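금요일 저녁

드디어 분홍색의 날! 아침부터 설렜다. 설거지용품이랑 작은 소품을 색깔별로 모으는 중인데 오늘은 분홍만 꺼냈다. 체크무늬는 역시 최고다. 청록, 산호, 겨자, 보라가 한꺼번에 있는데도 이상하게 안 질린다(나만 그런가?).

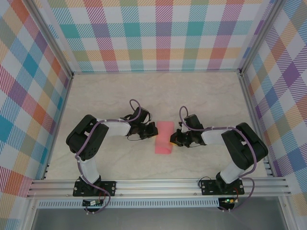
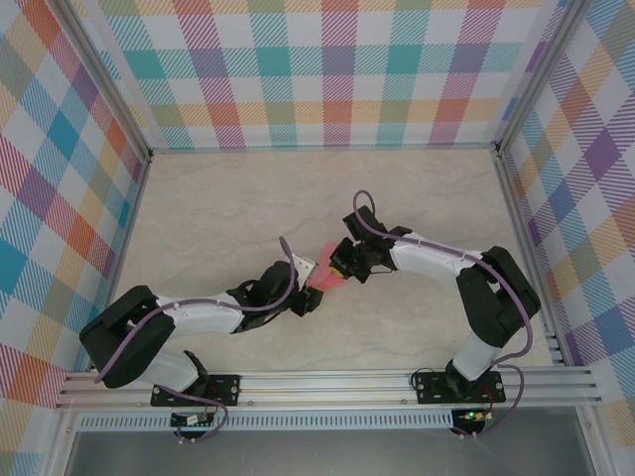
첫 번째는 스펀지, 두 번째는 반투명한 분홍이.

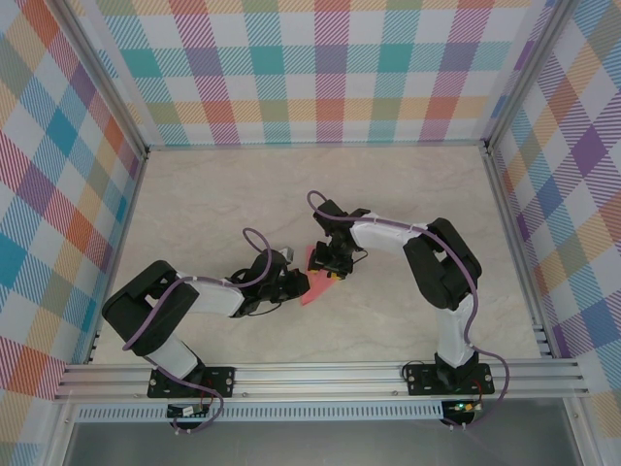

Sunita Mahmoud는 분홍 스펀지는 금방 때가 타 보이니 기름 묻은 팬에는 절대 쓰지 말고 컵 전용으로 두라고 했다. 자기는 색으로 용도를 나눈 지 오래됐고 노란 건 싱크대, 분홍은 유리컵이란다. 오, 좋은데! 당장 따라 하기로 했다. 그동안 손에 잡히는 대로 아무 데나 썼으니 컵에서 김치찌개 냄새가 났지…

대리석 무늬 바닥도 볼수록 마음에 든다. 베이지에 회색 결이 연하게 들어가서 진한 분홍을 올려놓으면 색이 확 산다. 식탁 매트도 이런 무늬로 바꾸고 싶어서 Lilavero에서 한참 골랐다. 폭 70센티짜리가 우리 식탁에 맞을 것 같은데 배송이 4일 걸린다고 한다. 결제는 아직. 내일 줄자로 한 번 더 재 보고 사야지.

다음은 노란색 차례다. 서랍 안쪽에 레몬색 컵받침이 있을 텐데, 어디 뒀더라. Arlo한테 빌려준 것 같기도 하고.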